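Notebooks > Chores bench > Sim kitchen log

Search this notebook Go

January 23, 2019

Panel handling, sim kitchen. Written up at the end of the day from the run log and my own scribbles, so the order is a bit off.

Xuelian Song wanted an answer by the end of the week on whether we can tell Terkotex that the arm is ready to do light kitchen tidying. My short answer is no. The longer answer depends on which chores you mean, and I would like to stop giving one number for all of them.

Where we stand. The batch is 2,000 attempts in simulation, all single-arm, with the two-finger gripper. The policy is the one from before the holidays and the counter layout is randomized. Small stuff is mixed in with appliance parts, as usual. The log gives 1,107 of those as successes. That sounds better than it is. Success in the log means the object left its start position between the fingers and was at the goal when the clock ran out. It says nothing about which way up it was. A person putting a cover back on an appliance cares a great deal about which way up it is.

I went back through the appliance panel runs by hand. Notes from that:

Grasp point. The policy likes the nearest edge. With a spatula or a spoon the nearest edge is fine. With a big panel it leaves most of the weight out past the fingertips, and the thing swings when the wrist turns. Friction on the pads is set generously in sim. I don't believe the real pads will hold like that.

Occlusion. The wrist camera is the main problem. Once a large panel comes up between the fingers it fills the middle of the view and the policy is working from whatever shows around the sides. In several runs it kept turning slowly one way, then back, until time ran out. The counter, the goal marker and half the clutter are hidden at that point. Xiuying Dai thinks a second fixed camera would cure most of this. I agree, but Terkotex asked for wrist camera only, because they don't want anything mounted in the customer's kitchen.

Vent ribs. I had expected trouble with the depth estimate on the ribbed grille and did not find any I could pin down. Rendered depth is clean, so this tells us little. Needs to be repeated with the noise model on.

Marble. The veined texture on the stone was new in this batch. Detector confidence dropped a little on brown items near it and stayed put on white ones. Not worth chasing today.

Compared by chore, in words only, as I don't trust the split yet:

Picking up a loose utensil and putting it in a bin: good. I would show this to a visitor.
Moving produce: fair. Round things roll if the approach is off to one side. Lettuce is modeled as a rigid lump, so ignore any result with lettuce in it.
Lifting a panel: fair.
Lifting a panel and fitting it back on: poor. I watched 2 that I would call properly seated, and I think one of them was luck.
Wiping: not tried. The Dadero people keep asking. There is no soft contact model here and I won't fake one.

Speed. Nearly 1,000 of the attempts used more than half the time allowed. A person does the same pickup in a couple of seconds without looking. On the shop floor a slow arm can be left to get on with it overnight. In a kitchen somebody is standing there waiting for the counter.

Talked to Xiuying about the Şimşekoğlu fixture line, where the same gripper has been putting covers on housings since last March. She pointed out that the covers there arrive in a tray, all the same way up, with a chamfered nest underneath. Take away the tray and the nest and it is our problem again. I think that is the fairest comparison we have and it should go in the reply to Terkotex.

To do:
- Add orientation at goal to the success check, rerun scoring on the whole batch. No new rollouts needed.
- Lower pad friction to the measured value. Pluteck sent a sheet for the pads, it is in the shared folder under the wrong name.
- Try a grasp prior toward the middle of the long side.
- Ask Xuelian if one camera is a firm requirement or a preference.
- Turn off lettuce.

Saved one wrist view from the panel set to go with the occlusion note.

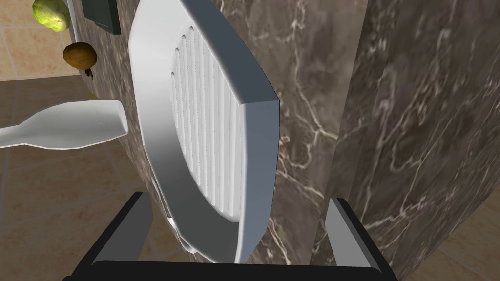 Wrist view, sim kitchen, ribbed white panel at the gripper.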